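Filed under: Home Robots, Chores, How-To

How to Run a Sock Test, and What It Says About Robots and Laundry

People ask me whether a machine can do their laundry yet, and I usually ask them back which part they mean. Washing was handed over long ago, and drying too. What's left is the part we all put off, the heap on the bed that has to be sorted, paired, folded and carried to a drawer. My own feeling is that the sock is the best place to look if you want to know how far along things are, and you can set up a very decent sock test on any table you have. I learned most of this from Inger Brøndum, who has been running soft-goods trials for longer than I have been writing, and who was patient with me all through August while I got it wrong.

Start with the socks themselves. Pick ordinary ones in plain colors, a mix of short and long if you can manage it, and make sure a few of them come in pairs. Wash them a couple of times first. A brand-new sock is stiff and keeps its shape, and it will flatter whatever is trying to pick it up — you want the tired, floppy kind that most of us really wear.

Before you bring in a machine or a tool of any sort, spend some time doing the job by hand and doing it slowly. Pick up a sock by the cuff, let it hang, and notice how much your fingers are doing without being told. 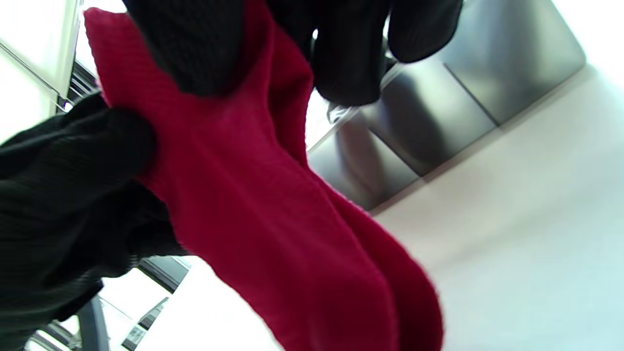
When I first tried this I was surprised by how often I let go and took hold again. You pinch a bit of knit, find you have two layers when you wanted one, roll your thumb a little, and go on. A person does it while talking about dinner. For a machine, each of those small corrections is a decision, and it may have no good way of feeling that it has one layer or two. Inger's advice was to write the regrips down, and I pass that on gladly, as my notes from those slow rounds turned out to be the most useful thing I had.

Next, lay out the table. A light, plain top is good for seeing dark socks and rather mean for seeing white ones, so include both. Put a divided tray in the middle where it can be reached from either side, and scatter the socks around it. Let some lie flat and leave others crumpled. It's tempting to straighten everything, and you'll have to sit on your hands a bit here, but a real basket gets tipped out any old way. Let at least two of the socks overlap, too. Telling where one gray thing ends and the next one begins is half the trouble.

Now decide what counts as done. I use four steps, scored separately:

1. Pick up one sock and only one.
2. Get hold of it at the cuff, by whatever route.
3. Find its partner.
4. Put both in the same compartment with no part hanging over the side.

Keep to one sock at a time for the first rounds. If your setup has two grippers, as many do now, let the second one help from the start. A single gripper can lift a sock perfectly well, but turning it around in midair to get to the cuff is a great deal easier with something to pass it to. 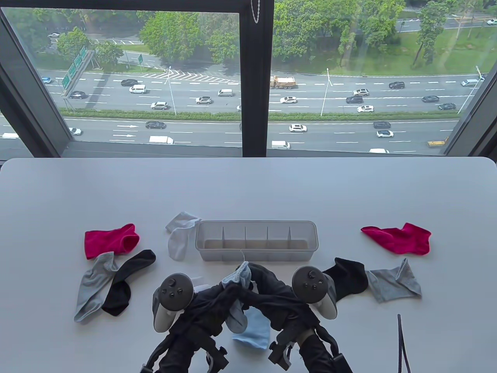

A light blue sock held at the cuff between the two grippers, with the divided tray behind it.

Don't change the light halfway through a round. If your table is by a window, as the nicest tables always are, do a round in the morning and another one late in the day and keep the two sets of scores apart. Dark socks can become very hard to tell from one another in the evening, and I say that as somebody who has left the house in one black and one navy more than once.

So, can they do it yet? On my table, steps one and two are coming along well, step three is fine when the colors are far apart, and step four still goes wrong in ways that would make you put the kettle on and finish the job yourself. A sleeve of fabric catches on a divider, or the toe flops out over the edge, and the machine carries on as if all were well. I would not buy anything on the promise of folded laundry this year. I would happily run the test again in six months, with the same old socks and the same score sheet, and I hope you'll try it too and write down your regrips.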